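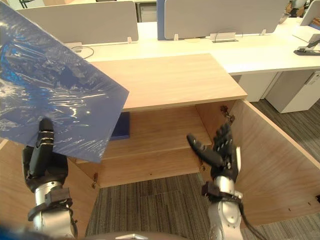

Clisico two-armed office robot, demo days at Pruston

I went along to the Pruston open day expecting a slideshow and got filing instead! Two arms, one wooden cabinet, doors open, and a blue file still in its plastic wrap (shiny film is a pig to grip, ask anyone).

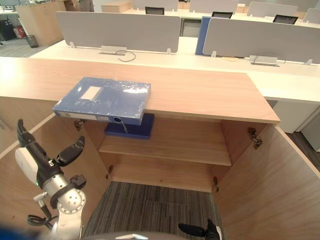
I asked about the hands and was told they come off with eight screws, which I liked. Hire is £622 a day, delivery £189. Next open day is in June, book through Lockyer.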